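From: Ishbel MacRitchie
To: cut-stems list
Subject: Re: [cut-stems] Cloudy water by day three, hard water question

Ngọc Dương wrote:

> We have moved the shop to the Wirside end of town and the tap water
> there is much harder than what we had before. Since the move the
> buckets go cloudy by the third day, including buckets that have had
> the powder preservative in them from the start. The stems feel slimy
> at the bottom and the white chrysanths drop their lower leaves.
>
> Two questions. Is the hardness itself what is clouding the water, or
> is it bacteria? And is there any point in buying a softener? The
> salesman from Morkus quoted for a salt unit under the sink and was
> very sure of himself. Rory Menzies told me off list to just use
> bleach and stop worrying, but he didn't give a dose.
>
> Buckets are black plastic, 20 liters, filled a third of the way. We
> rinse them between uses but don't scrub.
>
> Ngọc

Ngọc,

Taking the second question first: do not buy the salt softener for the flower buckets. A unit of that type exchanges calcium and magnesium for sodium. The total dissolved solids stay about where they were, and sodium is harder on cut stems than calcium is. Roses and carnations show it first, as a burn along the petal margins. If the softener is wanted for the water heater or the coffee machine, plumb it so that the bucket tap is upstream of it. If you want treated water for flowers, reverse osmosis is the one that removes the salts, and for a shop your size I doubt it pays.

On the cloudiness, the slime on the stems answers most of it. Mineral haze does occur in hard water, but it settles out or leaves a white ring at the waterline, and it has no effect on how the stem feels. Slime is bacterial. The bacteria live on sap and on whatever leaf material is under water, and they plug the cut end of the stem. Water uptake then falls and the lower leaves go.

Hardness does come into it indirectly. Most preservative powders contain an acid, usually citric, which is there to bring the pH of the water down. The usual target is a pH between 3 and 5. What resists the acid is alkalinity, mainly bicarbonate, and in many districts hard water is also high in bicarbonate. At the dose you used at the old shop, you may now be ending up near neutral. In that case you have a bucket of sugar at a comfortable pH with too little acid in it, and the bacteria will do better than they would in plain water.

So measure before changing anything. Test strips that cover the low range are adequate. Test the tap water, then test a fresh bucket with the powder at the label dose, fully dissolved and left to stand for ten minutes. Get an alkalinity figure as well. Your water supplier should publish one, or an aquarium kit will give it to you. Hardness and alkalinity are reported separately, often both as calcium carbonate, and people mix them up on this list every few months. The alkalinity number is the one you need.

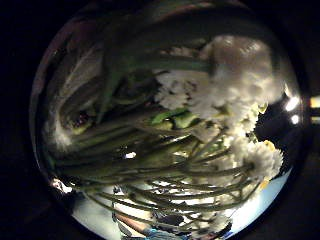
If the fresh bucket comes out above 5, look for a preservative formulated for hard water. They are sold as such and carry more acid. Raising the dose of the ordinary powder also lowers the pH, but it raises the sugar along with it, and too much sugar will yellow chrysanthemum foliage. For holding buckets, as opposed to the customer's vase, I would use a low-sugar or no-sugar holding product in any case.

On bleach — Rory is right that it works and I wish he had finished the sentence. It is good for cleaning the empty bucket. It is a poor thing to add to a bucket that already has an acidic preservative in it. The acid and the hypochlorite react, some chlorine gas comes off, and what is left is used up quickly by the organic matter. Keep the two jobs apart. If you want chlorine in the holding water, use the slow-release tablets made for cut flowers, in plain water, with no powder.

The rinsing is the weak point in what you describe. A rinse does very little to a biofilm on plastic, and old black buckets have a lot of scratches for it to sit in. Black also hides it. Run a white paper towel around the inside wall of a rinsed bucket and look at the towel. What we do:

Scrub with detergent and a stiff brush, inside and out, including the rim and under the handle lugs.

Rinse off all the detergent.

Fill with dilute bleach at the rate printed on the bottle for hard surfaces, leave it for the contact time given, then empty and rinse.

Dry upside down on a rack. Do not nest them until they are dry, as the outside of one bucket goes straight into the inside of the next.

The clippers and the leaf stripper get the same treatment at closing. Ekrem Tatlı raised the stripper here in December and I had been overlooking ours completely. The pads hold a surprising amount of pulp.

For the chrysanthemums in particular, strip everything that would sit below the waterline, take an inch off each stem under a clean blade, and do not crush the ends. The crushing advice is still in circulation and it only releases more sap. A third full is deeper than they need. We use 4 inches of water and top up daily, which also makes a fouled bucket cheaper to throw out.

One test would settle the question. Take two buckets, one scrubbed as above and one only rinsed, with the same water, same powder and stems from the same box. If the scrubbed one is still clear after 5 days then the water is not your main problem and you can leave the chemistry alone. If both go cloudy on the third day, go back to the pH. Keep them side by side, out of the sun and away from any fruit.

Eilidh Galbraith has the alkalinity conversion table that used to be in the list files. The link in the old index is dead, so ask her for a copy. Please post your pH readings when you have them, along with the name of the powder.

Ishbel

Contact the list owner | © cut-stems list and individual posters | Back to top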